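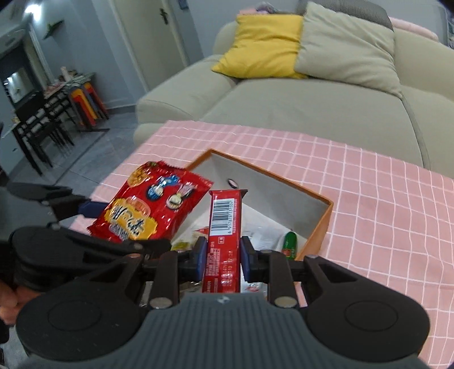 How Do Barcodes Work?

Beep! You've heard that sound hundreds of times at the grocery store. The cashier slides a box of crackers over the glass and, before you can blink, the name and the price pop up on the little screen. How did the computer know it was crackers? It can't taste them! It can't read the fun facts on the back, either. It read the stripes.

Let's find out what those stripes are saying.

Stripes are really numbers

A barcode is a number written in a special kind of handwriting that machines find very easy to read. Look closely at one and you'll see that the black bars aren't all the same. Some are skinny and some are fat. The white spaces between them are skinny and fat too, and the spaces matter just as much as the bars!

Each digit from 0 to 9 has its own pattern of bars and spaces. On most things you buy in a store, one digit takes up a strip that is seven tiny units wide. Inside that strip there are always two bars and two spaces. So a 3 has one pattern, an 8 has a different one, and when you line them all up side by side you get a whole number, written in stripes.

Now look just under the bars. See the regular digits printed there? Those are for people. If the label gets crumpled or somebody spills juice on it, the cashier can type the number in by hand.

What happens when it goes beep

The scanner shines a light on the label. (In many stores it's a red laser light, so don't ever stare into it.) White paper bounces a lot of light back. Black ink soaks most of it up. A sensor inside the scanner notices bright, dark, bright, dark, and how long each part lasts.

The scanner turns that into digits and sends them to the store's computer. The computer looks up the number in a giant list, finds the matching product, and sends back its name and price. All of that takes less time than a sneeze!

This surprises lots of people: the price usually isn't in the barcode. The stripes only say which product it is. Let's pretend there's a snack called Zellavby Crunch Sticks. Every box the same size and flavor has exactly the same barcode, whether it's sitting in a tiny corner shop or a huge supermarket. If the shop wants to have a sale, it changes the price in its computer and leaves the box alone.

Some labels do break this rule. When a store weighs cheese or meat and prints its own sticker, the price can be tucked into the number.

Why doesn't it matter if the box is upside down?

Good question! Look at the very left and the very right edges of a grocery barcode. You'll find two thin bars there that are often a little longer than the others. There's another pair in the middle. These are called guard bars, and they tell the scanner "start," "halfway," and "stop."

The digits on the left half are written with different patterns from the digits on the right half. When the scanner reads them, it can tell which half came first. If it got the right half first, it simply flips everything around. Cashiers don't have to fuss about which way your cereal is facing.

The secret helper digit

The last digit in the number has a special job. It's called the check digit, and it's there to catch mistakes. The scanner does a quick bit of math with all the other digits, and the answer should match the check digit. If it doesn't match, there's no beep, and the cashier tries again.

You can do this math yourself! Find a package with a 12-digit barcode number and grab a pencil.

1. Write down the first 11 digits.
2. Add up the 1st, 3rd, 5th, 7th, 9th and 11th digits. Multiply that answer by 3.
3. Add up the 2nd, 4th, 6th, 8th and 10th digits.
4. Add your two answers together.
5. How much more do you need to get to the next number that ends in zero? If you're already on one, the answer is 0.

That should be the 12th digit. Try it with 0 3 6 0 0 0 2 9 1 4 5. Step 2 gives you 14, and 14 times 3 is 42. Step 3 gives you 16. Put them together and you have 58. You need 2 more to get to 60, so the check digit is 2. It works on your peanut butter, too!

Where did the idea come from?

The first barcode idea was inspired by Morse code, the old way of sending messages with dots and dashes. One of the inventors was sitting on a beach and drew dots and dashes in the sand with his fingers. Then he pulled them downward into long lines, some thin and some thick. An early version was even round, like a bull's-eye!

It took many years for stores to get scanners and computers that were good enough. In June 1974, in a supermarket in Ohio, a pack of chewing gum became the first grocery item with the striped code we use now to be scanned at a checkout.

Not just for snacks

Once you start looking, you'll find barcodes all over the place. Library books have them. Suitcases get them at the airport so they travel to the right city. Hospital wristbands have them so patients get the right medicine. Scientists have even glued teeny-tiny codes onto the backs of bees to learn where they fly!

You've probably seen square codes as well, full of little black blocks. Those are QR codes. A striped barcode is read in one direction, from side to side. A QR code is read side to side and up and down, which means it can hold a lot more, like a whole web address.

Try it: barcode detective

Ask a grown-up if you can look through the kitchen cupboard. Pick out several packages made by the same company and copy down their numbers. Do the first few digits match? They often do, and that's the part that belongs to the company. The digits after that belong to the product.

Then hunt for the strangest barcode you can find. Some companies draw theirs in the shape of a waterfall, a zebra or a bunch of spaghetti, and as long as enough of the stripes stay straight, the scanner can still read them.

Words to know

Check digit: the last digit, used to catch mistakes.
Guard bars: thin bars at the ends and middle that mark where the digits are.
Scanner: a machine that reads bars using light.
Sensor: a part that notices something, such as light.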